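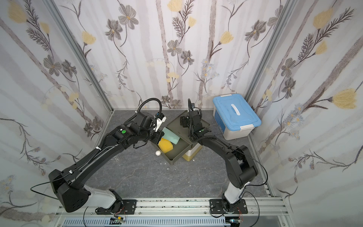 Ursina Bachmann

Student Projects > Textiles and Colour > Final Reports

Dyeing wool with eucalyptus leaves: does the water matter?

I started this project with one bag of leaves from the street tree outside my flat and a skein of wool my aunt didn't want, and I got such a bright burnt orange out of it that I was hooked on the spot! The second time, same tree, same wool (or so I thought), I got a sort of weak tea colour. My supervisor, Hannelore Fankhauser, said that sounded like a project, so it became one.

Background

Eucalyptus is a lovely plant to begin with as a dyer. The leaves hold plenty of tannin along with flavonoid compounds, and on wool many species will give colour with no mordant at all. Books on the subject give wildly different results for the same species, though, and they tend to blame the season, the age of the leaf or the individual tree. Water gets a paragraph if you're lucky. I wanted to give it a whole semester.

My question was whether the hardness and pH of the dye water change the colour of unmordanted wool when everything else is kept as steady as I could keep it.

Materials

All leaves came from a single Eucalyptus cinerea (silver dollar gum), picked in one morning and dried on newspaper in the spare room, which smelled fantastic for a fortnight. The wool was undyed two-ply merino, wound into small skeins and scoured together in one pot with a neutral detergent. I prepared 81 skeins in all. Winding them took most of a weekend and two very long podcasts.

There were three waters: rainwater from the tank at Natalina Testa's place, ordinary tap water, and tap water hardened with calcium carbonate. Each one was used as it came, then with a splash of white vinegar, then with a little washing soda. That makes nine baths, and each bath got nine skeins.

Method

Leaves were soaked overnight in the test water, brought slowly to a simmer and held there for an hour, then strained through an old pillowcase. I let the bath cool before the damp wool went in, brought it back up over half an hour and kept it just under a simmer for another hour. Skeins cooled in the pot overnight. I rinsed them in rainwater the next day and dried them in the shade.

Every bath was done in the same stainless steel stockpot. This matters more than I expected. In my pilot I had used an enamel pot with a chip in the rim, and the iron underneath almost certainly explains my tea colour, at least in part. Iron dulls eucalyptus dye very quickly. If you take one practical thing from this report, check your pots!

Colours were judged against a set of painted cards in north-facing window light by me and by Thaddäus Moser, working separately and comparing notes afterwards.

Results

The vinegar baths were the stars. All three gave strong orange, and the rainwater one went so deep it was nearly rust. Plain rainwater was close behind. Plain tap water came out a softer apricot, pretty but paler, and the hardened water was paler again with a yellowish cast.

Washing soda pushed everything towards tan and brown. I had hoped for some wild surprise in there and didn't get one, although the soda and rainwater skeins turned a warm biscuit colour that I'm now knitting into mittens. They also felt harsher in the hand than the rest, as you'd expect from wool heated in an alkaline bath.

Thaddäus and I disagreed mostly over the apricots, where neighbouring cards were hard to separate. We never disagreed about the oranges.

Limits

One tree, one picking, one type of wool. I didn't measure lightfastness, and I'd love to. A strip from each bath is taped in my kitchen window now, half covered with cardboard, and I'll look at them again after summer. A colorimeter would beat painted cards too, if the department's is ever free.

I'd also like to try the bark, which Natalina swears gives a redder shade, and to repeat the rainwater and vinegar bath on silk.

Report submitted Tuesday, October 19, 2021

© Student Projects, Textiles and Colour | Contact the department office | Back to top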